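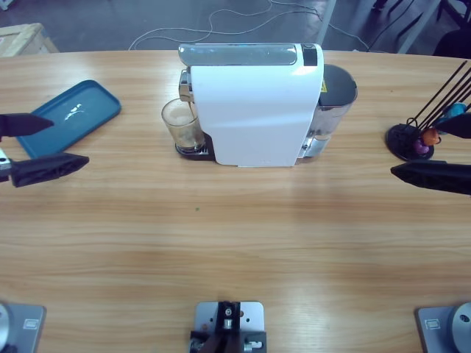

The capsule machine with a milky coffee in a glass cup, and the blue tray beside it.

Refreshments Assistant (part-time)
Hamalico, Atallah House, Erkstead
Reference: 2342
Hours: 21 a week, term of contract permanent
Reports to: Front of House Supervisor

Hamalico runs meeting rooms and shared offices in Erkstead and Wornenville. We are looking for a Refreshments Assistant to look after the coffee points and serve drinks to meetings at Atallah House, our Erkstead building. The post has become vacant following an internal move and we would like the new person to be in place by July.

The building

Atallah House has meeting rooms on the ground and first floors and offices above. On a busy day we can have 200 people through the door, most of them arriving before half past nine and most of them wanting a coffee. There is no café in the building. Drinks are made at the coffee points on each floor, using capsule machines, and are either collected by the person who wants them or taken into the meeting room on a tray.

There is a lift, but it is small and is shared with the tenants. The first-floor pantry is up two steps from the corridor and trolleys cannot be wheeled into it.

What you will do

Most of the work is making drinks, carrying them, and keeping the coffee points clean and stocked. On a normal shift you will:

Open the coffee points, fill the water tanks with fresh water and run a rinse through each machine before the first drink.

Set out cups, glasses, saucers, spoons and sugar for the morning's bookings.

Make drinks to order from the booking sheet and serve them on trays.

Collect used cups and glasses after each meeting and load the dishwasher. Glasses that have held milky drinks need rinsing by hand first.

Empty the used capsules into the recycling sack and take the sack to the ground-floor store when full.

Take out, wash and dry the drip trays at midday and again before you leave.

Wipe down machines, tables and serving trays.

Descale the machines when they are due and sign the sheet on the inside of the cupboard door.

Check stocks of capsules, milk, tea and sugar every Thursday and pass the order to the supervisor before noon.

Tell the supervisor about any fault. You will not be asked to repair a machine yourself.

You will also help set up rooms now and then, mainly moving chairs and putting out water jugs. Staff at Atallah House do not cook or prepare hot food. Lunches come in from outside caterers, who lay out and clear their own platters, though you may be asked to show them where to go.

Hours and pay

The post is 21 hours a week, Monday to Friday, in shifts agreed a fortnight ahead. Early shifts start at 7.30 am and late shifts finish at 6 pm. There is no weekend work. We sometimes ask staff to cover at Wornenville when someone is away. Travel between the two buildings is paid and counts as working time.

The hourly rate for the post is set out in the application pack, along with holiday and pension details. Tips are not usual, but any that are left are shared among the people on shift. Breaks are paid. You may have tea and coffee from the machines free of charge while on duty.

We provide an apron and two polo shirts. You will need your own plain dark trousers or skirt and flat, closed shoes with a sole that grips.

Who we are looking for

You do not need to have worked in a café or hotel. We will show you how to use and clean the machines, and you will work alongside another member of staff for your first 2 weeks.

You do need to:

be able to carry a loaded tray along a corridor and up a short flight of stairs, or tell us what adjustment would help you do the job another way

be on your feet for most of a shift

read a booking sheet and get an order right, including milk alternatives and decaffeinated drinks

be polite with visitors and able to go in and out of a meeting without disturbing it

arrive on time for early shifts, as there is only one person on at that hour

A food hygiene certificate is useful. If you do not have one, we will arrange the course and pay for it, and the time you spend on it will be paid as well.

How to apply

Ask for an application pack at the Atallah House reception desk or write to Hamalico, Atallah House, Erkstead, quoting reference 2342. The form is four pages long. We do not need a CV, but you may attach one. Please give us two people we can contact for a reference. One of them should be someone you have worked for, paid or unpaid, or a teacher or tutor if you have not worked before. We will not contact anyone until we have offered you the post.

Interviews will be held at Atallah House and take half an hour. They include a short practical task, in which you will be given a written order for several drinks and asked to make them and bring them to the table. A member of staff will show you the machine first. Bring proof of your right to work in the UK.

Let us know on the form if you need anything changed for the interview, such as a different time of day, a chair during the practical task or the order in large print.

Everyone who applies will get a reply. Applicants we do not interview will be asked whether they would like their form kept for posts at Wornenville, where we expect to need holiday cover later in the year.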